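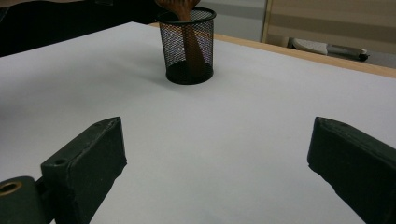
Baltura, Freitag, 3. Januar

Der Drahtbecher mit dem Holzgriff darin ist Aufgabe 151 in unserem Katalog: Gegenstand greifen, herausheben, ablegen. Für den Menschen eine Sache von 2 Sekunden. Für die Greiferfinger hängt viel vom Geflecht ab, durch das der Hintergrund sichtbar bleibt, und von der Schräglage des Stiels.

Bei Zikum läuft die Umstellung der Kleinteilkommissionierung seit März. Vorher haben wir zu zehnt gepackt, nach Liste, stehend. Heute führt ein Teil der Schicht das Handgerät und nimmt Griffe auf, der andere Teil prüft die Aufnahmen und sortiert Fehlversuche aus. Sollwert sind 900 Griffe pro Woche und Platz.

Die körperliche Belastung hat sich verlagert. Weniger Heben, weniger Laufwege, dafür mehr Last auf Handgelenk und Unterarm. Sandero, unser Schichtplanungssystem, kennt für diese Tätigkeit noch keinen eigenen Schlüssel und bucht sie weiter als Packzeit. Das betrifft die Pausenregelung – und die Eingruppierung. Der Antrag dazu liegt seit Wochen bei der Personalabteilung.

Fachlich ist die Arbeit anspruchsvoller geworden. Wer früher wusste, wie man eine Bürste ohne Verhaken aus einem engen Behälter zieht, muss es jetzt langsam und wiederholbar vormachen, mit 2 starren Fingern statt 10 beweglichen. Ob das auf Dauer eine eigene Stelle wird, steht in keinem Plan, den ich kenne.

Nächste Woche folgen die Deckelbehälter.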